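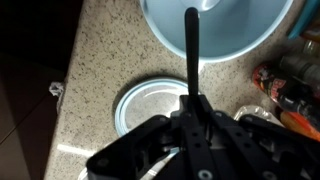

A light blue bowl and a round lid on speckled granite.

The lid problem

Every kitchen has a lid that fits nothing. Mine has several, and for most of a winter I listened to people tell me the cure was to buy a system.

The systems are not cheap. Temora sells a seven-piece bowl set with matching lids for a price I had to read twice. Grarberg wants you to buy a drawer rack as well, so the lids can stand up like records. Both promise more room. I measured my counter in December, before and after a month with the Temora set, and had exactly the room I started with, plus a cardboard box I couldn't bring myself to throw out.

Then there is the counter itself. Speckled granite gets sold as the stone that hides everything, and it does - crumbs, coffee grounds, a ring of dried soup. I'm not sure why that is a selling point. I would like to know where the soup is. Wuyts, which sells stone cleaner, says in its leaflet that 493 out of 600 customers noticed a difference. It doesn't say what difference, or what the others noticed.

What about plain plastic bowls, wide and shallow, the kind that cost next to nothing? They scratch, and some of them stain the first time they meet tomato sauce. But a see-through middle in the lid saves you lifting it to check on the potato salad, and I've yet to find a glass one at $100 that does the job better.

Grironow's newest line has lids that are supposed to fit every bowl in the range. I tried four. Three fit. The fourth sits on my counter next to a bowl it has never closed, and I keep moving it to wipe underneath.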